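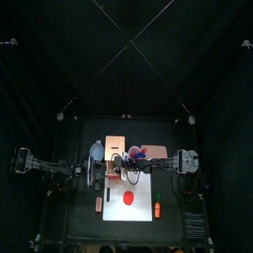

Work table with dark mat and raised border, black fabric on the walls and ceiling.

About Grokondale

Grokondale makes blackout and acoustic drapery for theaters, recording rooms, and school auditoriums. The company was started by Jhosep Giraldo in a rented unit in Codby and moved to its present building on Fekby Road in June, when the cutting and sewing departments were put under one roof.

Products

Stage drapes, borders, legs, and masking panels are cut to order. Standard fabric is a 19-ounce cotton velour, flame treated before cutting. Polyester is stocked for humid sites. Fullness is specified by the customer as flat, 50 percent, or 75 percent. Top finish is webbing with grommets and ties unless the order states otherwise. Bottom hems carry a chain pocket or a pipe pocket.

The Maruyama line is a set of lined panels for rooms where both light and echo need to be reduced. Panels ship in three widths and can be joined with hook-and-loop edges.

Production

The shop holds 225 rolls of fabric in inventory. Each job is cut from a single dye lot. When a replacement panel is ordered later, we compare it with the retained swatch from the original job and report any difference in shade before sewing.

Seams are lockstitched. Finished drapes are hung for a length check, then folded face in and boxed with a tag listing size, fabric, lot, and treatment date.

Service

We have completed over 400 installations. Site measuring, track layout, and repairs are handled by the field department under Ruth Nina. Drapes sent in for repair must be dry and free of hardware.

Quotes are based on finished width and height. Send a floor plan if the track is curved.

Page revised February 26, 2019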